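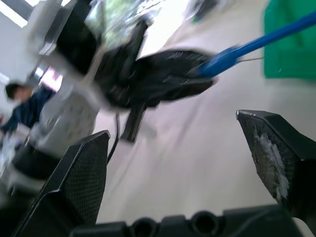

Home | Workshop | Projects | Open calls | Members | Contact

Call for builders: Dinon arm, second round

The Lavthorpe shared workshop is looking for 2 people to join the Dinon build from October. Dinon is a robot arm on a wheeled base, meant to do small cleaning jobs in an ordinary house: sweeping under a table, wiping a counter, putting a brush back on its hook. It is built by members in their own time and every part of it is documented for anyone who wants to copy it.

The arm moves and the base drives. What we need now is help with the gripper and with the test log.

Place 1: gripper and finger pads

You will take over the two-finger gripper. The fingers are fine. The pads are the weak point, as we have been sticking them on with whatever tape is in the drawer, and they need replacing far too often. We want a pad that can be changed in a minute with one screwdriver and that holds a round handle without letting it turn. You should be comfortable with a 3D printer and with casting soft rubber, or willing to spend your first month learning. Bring something you have made, finished or not.

Place 2: test runs and logging

You will set up the tasks, run them, and write down what happened. So far we have 1,033 logged tries at picking up a handled tool, and the notes on the early ones are poor. We would like to reach 2,000 with notes that somebody outside the project could use. Some Python helps. Patience and clear handwriting help more, because the first pass of the log is still on paper.

What we offer

No pay. This is a hobby build and there is no company behind it. You get a key to the workshop, a shelf, free use of printer filament and fasteners on Dinon work, and your name in the build notes if you want it there. Travel is covered from Vukholm and Atinga. If you live further out, ask before you apply.

What we ask

Roughly 8 hours a week until spring, at least half of it in the workshop. Evenings are usual, and the room is open until 10 p.m. The rest can be done at home. Several of the brackets were made on kitchen tables and they fit as well as the others.

You need to be 18 or over and to do the workshop safety session before you power the arm. Tie back long hair, keep loose sleeves away from the joints, and know where the stop button is before anyone switches on. People who have done the session elsewhere still have to do ours.

You do not need a degree or a job in engineering. Current members include a bus mechanic and a dental technician.

How to apply

Write one page saying which place you want, what you have built or repaired, and which evenings you can come. Drop it in the Dinon box by the workshop door or send it through the contact page. Photos of your work are welcome, but please leave out CVs. We will ask everyone who looks like a fit to come in for an evening and work on something with us before either side decides.

Applications close at the end of September. If a place is still open after that, this page will say so.

Last updated: September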